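5.3 Bettwäsche wechseln und Spannbettlaken aufziehen

Gilt für alle Schlafräume der Serie Alato mit Bett und Wasch-Trocken-Säule im selben Raum.

1. Kissen und Decke abnehmen und auf einer sauberen Fläche ablegen.
2. Das alte Laken an den Ecken lösen und zur Mitte hin zusammenlegen.
3. Taschen und Bezüge prüfen, Knöpfe schließen, dann die Wäsche in die Waschmaschine geben. Höchstens acht Teile pro Ladung.
4. Das frische Laken zuerst am Kopfende über beide Ecken ziehen, danach am Fußende.
5. Überstehenden Stoff rundum unter die Matratze schieben – auch an der Wandseite.

Hinweis: Neue Laken vor dem ersten Gebrauch einmal getrennt waschen.

Achtung: Hängt Stoff bis auf den Boden, besteht Stolpergefahr. Den Durchgang zwischen Bett und Säule frei halten. Vorhänge nicht in die Gerätetüren einklemmen. 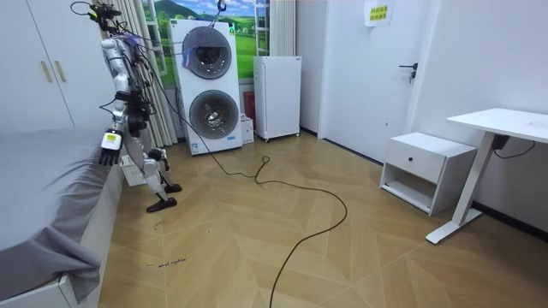
Abb. 13: Bett mit grauem Spannbettlaken, Stoff hängt noch seitlich über den weißen Rahmen (Schritt 5 nicht ausgeführt)

6. Laken mit der flachen Hand von der Mitte nach außen glatt streichen.
7. Kissen und Decke wieder auflegen.

Pflege der Matratze: siehe Abschnitt 5.4.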